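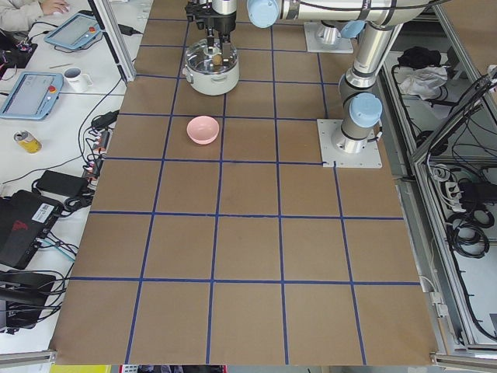
Precious Steyn wrote to me after last month's post to say I was wrong about soaking beans, and that I should cook a pot without soaking before I told anyone else to plan a day ahead. She does hers straight from the bag, with salt from the start, and she says the broth is darker and better for it.

I grew up with soaking. My mother put the beans in a bowl before bed and poured the water off in the morning, and I have done the same for 20 years without asking why. So in March I made two batches a few days apart, same bag, same amount of salt, same bay leaf.

The soaked beans were done in an hour and ten minutes. The unsoaked ones took an hour and fifty and needed topping up with hot water twice. I had expected tough skins and there weren't any. A few more had split than in the first batch, but I wouldn't have noticed if I hadn't been looking.

Precious is right about the broth. It was thicker and tasted more of beans. We had it the next day with rice and a fried egg, and I would make it again just for that.

What she didn't mention is that the age of the beans matters more than either method. I had half a bag at the back of the cupboard from before we moved, and I cooked those too, soaked overnight, and after three hours they were still chalky in the middle. I gave up and put them on the compost. Rui Meireles says a pinch of baking soda would have saved them. Maybe, but I don't like what it does to the taste.

I buy mine loose now, from the shop on the corner, where they sell enough that nothing sits for long. They cost a bit more than the supermarket ones. I write the month on the jar with a wax pencil.

As for salt, I was always told it keeps the skins hard. I salted both batches at the start and both came out soft — so that's one more thing I can stop repeating.

I'll still soak when I remember, mainly to save the gas. When I forget, which is most weeks, I'll start the pot earlier in the afternoon. Chickpeas are next. Sofia Tavares tells me they are a different matter and I should leave the soaking alone there.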